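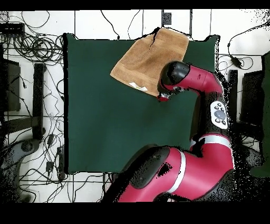
A tan towel on a green cloth, with a red and black robot arm at one corner.

I was 11 the first time I heard Itziar Palacios make a roomful of people laugh, except the room was my aunt's kitchen and Itziar was coming out of a tape player with a cracked lid. My aunt was peeling potatoes and had to put the knife down. I didn't get half the jokes (there was a long one about a divorce lawyer and a canoe), but I got the voice. Low, slow, a little bit annoyed with everybody. I've been a fan ever since.

So you can imagine what I was like on the train to Utberg last Thursday. I had 2 notebooks, 2 pens, and a list of questions so long I'd started a second column. Itziar is touring again after years of saying she wouldn't, and the show is called Mistia, after the town she grew up in. I got half an hour with her before the doors opened and then a seat in the fourth row. I would have taken the lobby floor!

If you only know her from television, you probably know her as the landlady in Jaltgate. It ran for 33 episodes and I've seen every one of them more times than I'd like to put in print. She wasn't even supposed to be a regular. She was hired for a single scene, the one where she comes up the stairs to complain about the piano and ends up staying for dinner, and the writers kept finding excuses to bring her back up those stairs. By the end the show was pretty much hers.

"I had one good coat and I wore it to the audition," she told me. "They liked the coat. I think they hired the coat."

She talks like that the whole time, by the way. You ask something serious and she gives you a joke, and then if you wait – I'm not good at waiting, but I tried – she gives you the real answer in a much quieter voice. The real answer about Jaltgate is that she was terrified. She'd done stand-up in bars and a summer of sketch comedy, and she had never once had to hit a mark or let somebody else get the laugh.

The new show is mostly about her mother, who ran a shoe store and didn't think comedy was a job. There's a long piece in the middle about the two of them driving to a wedding with the cake on the back seat and no air conditioning in July, and I don't want to spoil it, but the woman next to me was holding on to my sleeve by the end. I'd never met her. We shared a bag of peanuts at intermission.

The Conneely, where she's playing, isn't a huge place, though the tour finishes in a hall that holds more than 3000 and she's not thrilled about it. "You can't see a face back there," she said. "I like to know who's mad at me." She still writes everything in pencil. She still walks around the block before she goes on, and she won't eat until afterward, when she wants soup and won't hear about anything else.

I did ask whether there'd be a Jaltgate reunion, because my editor would've sent me back if I hadn't. She made a face I wish I could draw for you. Then she said she'd do it if they let the landlady sell the building in the first five minutes, and I can't tell you if she meant it.

My favorite bit of the night wasn't in the script. Somebody's phone went off during the quiet part near the end, a really silly ringtone, and she just stopped and listened to it all the way through with her head on one side. Then she said, "Well, tell her I said hello," and went right on with the story.

I called my aunt from the station platform. She wanted to know if Itziar had done the canoe one. She hadn't, so I did it for her, badly, until the train came in.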